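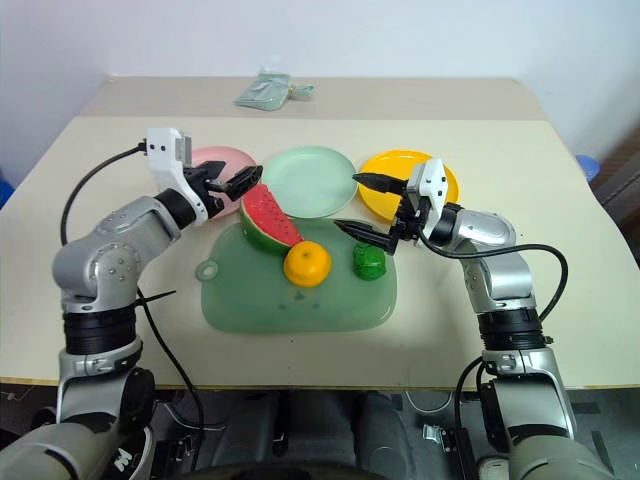

Ticket: demo table, food sorting, open day
Home | Tickets | Demo Kit | Open Day | Contacts

Status: open, watching
Raised by: Stefaniia Kovalchuk
Picked up by: Aldo Pace
Kit: two-arm table, Namine control software
Venue: Domgate, ground floor

Problem as reported

Left arm stops dead partway through the sort. Reaches for the watermelon, gets near the board, then goes back to its start position and sits there. No error on screen, just "waiting". Right arm carries on as if nothing is wrong. Doors open to visitors at 2 and the Prasen school group is first in, so need it going before then.

Setup, so we're all talking about the same thing

Plates in a row, pink, mint, yellow from left to right. Green board in front with the watermelon wedge, the orange and the dark green veg. Watermelon to pink, orange to mint, green veg to yellow. Left arm does the first two, right arm does the last.

Log (Aldo)

09:40 Restarted Namine. Same fault first go.

09:55 Ran left arm on its own with nothing to pick up. Full sweep, no stops. So motors fine, I think.

10:10 Put the orange back in the job, left the watermelon out. Worked. Did it again, worked.

10:20 Watermelon back in. Stopped. So it's the watermelon or where it's sitting.

10:25 Stefaniia asked if the gripper opening is set too narrow for the wedge. Checked, it's set to the old value from the Ghasemi visit, when we only had small stuff on the table. Opened it up in settings. Got a bit further this time then stopped again.

10:45 Looked at where the wedge lies. It goes across the top left of the board with one tip sticking out past it towards the plates, and the other end is touching the orange. Software is possibly reading the two as one big thing. Would explain why it goes quiet with no error, it just can't find a grip it likes.

10:50 Moved wedge away from the orange, nothing else changed. Picked up and placed on pink. Finally.

11:05 Did 20 runs like that. 19 good. The bad one the wedge slid off the plate edge, arm itself didn't stop.

11:15 Pushed wedge back against the orange to be sure. Stopped again straight away. Put it back apart.

11:30 Also plates. Mint is very close to both the others, nearly touching the yellow. Not causing the fault as far as I can tell but if a visitor nudges one they all go. Asked for a bit more room between them. Stefaniia says leave mint where it is and move the outside two, the drop point for the orange is set to the middle of the table and she doesnt want to teach it again today. Fine.

11:40 Checked cables on both arms before the next run. Loop at the right wrist ok through the full bend. Left one ok too. No pulling.

Fix for today

- Food apart on the board. Clear gap between all three, every reset.
- Keep the wider gripper setting. Saved in Namine as "domgate wide", do not load the old one.
- If it shows "waiting" for more than 15 seconds press pause, spread the food out, press resume. No need to restart, restarting loses the plate positions.
- Visitors can choose which food goes first but only staff put things on the board.

Still to do

Proper fix is getting it to tell two touching items apart. Have sent the saved runs to the Namine support adress, no reply yet. Would like it sorted before the December open day as that one is longer and we'll have more people wanting a turn.

Reply from Stefaniia, 12:20

Thanks Aldo. Tried it your way with two of the front desk lot playing visitors, all fine. One question, does the order matter? If orange goes first is the wedge then ok even if they were touching?

Reply from Aldo, 12:35

Yes should be, but it can't pick the orange either while they touch. Tried it once just now and got the same "waiting". So gap first, then any order you like. Leaving ticket open till the last group has gone.

2 comments | 0 shares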